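Filed under: Talks and Speaker Notes

Opening. Welcome members and thank the Molora office for the use of the hall. The subject is household waste sorting in Rultska, where 145 homes joined the trial in April.
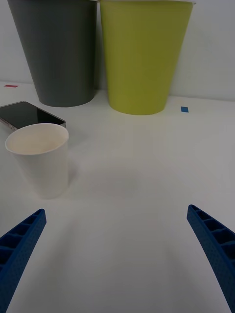 Residents sort best when the choice is simple. Stress that two containers standing side by side, one dark gray, are easier to learn than a long printed list. Pause for questions.

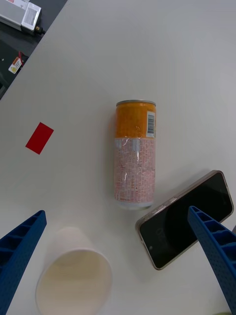
Aurelia Schnyder wrote that the collection calendar mattered more to her street than any leaflet – read her letter in full if time allows.

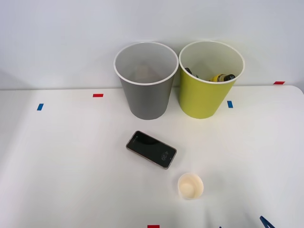 Gray bin and yellow-green bin, seen from above.

Turn to costs. The Egger route serves 3,000 residents, and the added pickup takes 25 minutes.
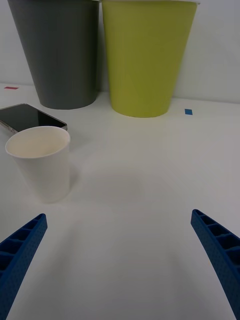

Department of Public Works, Resident Education Section

Close with the request to the council: extend the trial to Suretti and keep the present pickup hours. Written comments are accepted at the front desk until 2 p.m.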